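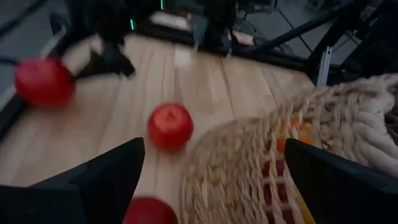 The woman who runs the apple room at Clemus has a rule about the floor. Fruit that has touched it goes into its own crate, even if it dropped two inches and looks perfect.

"You can't see a bruise on the first day," she said. "On a red apple you might not see it for a week. Then you cut it open and there's a brown patch the size of a thumb."

Clemus is a small fruit store outside Tralbridge that buys from growers in the valley and sells through the winter. We talked in October, a little after seven in the morning, before the first van came in. She has worked there for 12 years, the last five in charge of sorting and storage. Before that she packed pears for a larger company in Ornmont, where the fruit came down a belt and she stood in one place all day.

At Clemus most of the sorting is done by hand. An apple is picked up, turned once, checked at the stem and at the base, and put down again. She says new people take too long over it at first and then go too fast.

"They learn to look at the color, and color is the easy part," she said. "I want them to look around the stem. If there's going to be a split, that's where it starts. A small split will let rot in, and one rotten apple in a crate of 42 is a bad crate by Christmas."

She prefers apples that still have their stems. When the stem is pulled out it can tear the skin, and those apples go in the front of the store to be sold that week. She does not polish anything. Customers ask her about shine fairly often, and some think it means wax.

"Some reds are just shiny," she said. "Rub one on your sleeve and it gets shinier. We don't put anything on ours. We don't wash them before storage either. You wash an apple when you're going to eat it."

I asked what people get wrong when they store apples at home. She had a long answer to this one. The fruit bowl was first on her list – she has nothing against it for three or four apples, but people fill it to the top and then eat from the top. The ones underneath stay there until they go soft.

"Put out what you'll eat in a few days," she said. "The rest goes somewhere cold. A refrigerator drawer is fine. A garage is fine if it doesn't freeze."

For anyone with a tree and more fruit than a drawer will hold, she suggests shallow boxes and a single layer. Wrapping each apple in newspaper helps, although she admits she has stopped doing it at home. She keeps the apples from touching and checks them every week or so, using her nose before her eyes. A sweet, heavy smell when the lid comes off means one has turned.

She also keeps them away from potatoes and onions. Apples give off a gas as they ripen, and it makes potatoes sprout. Onions do their damage the other way. "I had a box of apples one year that tasted like soup," she said.

Last season the store took in 393 crates. This year she expects around 200, after a frost in spring caught the blossom in the lower orchards. The growers on higher ground did better, and their apples are a good size, but there is not enough fruit to make up the difference. Prices will go up a little. She does not think regular customers will mind much.

The crates themselves come from Furukawa, a workshop a few miles up the road that makes them from untreated wood. She switched from plastic three years ago. Plastic was easier to clean, she said, but moisture sat in the bottom and she was losing fruit from the lowest layer. The wooden ones have to be scrubbed and dried in the sun at the end of the season, a job that takes two people most of a week.

Very little gets thrown away. The floor crate is emptied each evening, and whatever is in it goes home with the staff or into the kitchen behind the store for sauce. She makes the sauce with the skins on and puts it through a mill afterward, so it comes out pink when the apples are red enough.

"No sugar, a bit of water, lid on," she said. "Twenty minutes if they're soft already. I don't measure it."

She eats one apple a day during sorting, usually at ten, and always one of the marked ones. The good ones are for selling. By March she has had enough of them and doesn't eat another until the early varieties come in at the end of summer.

The van arrived while we were talking about pears. She went out to count the crates and check the top layer of each one before she signed for them.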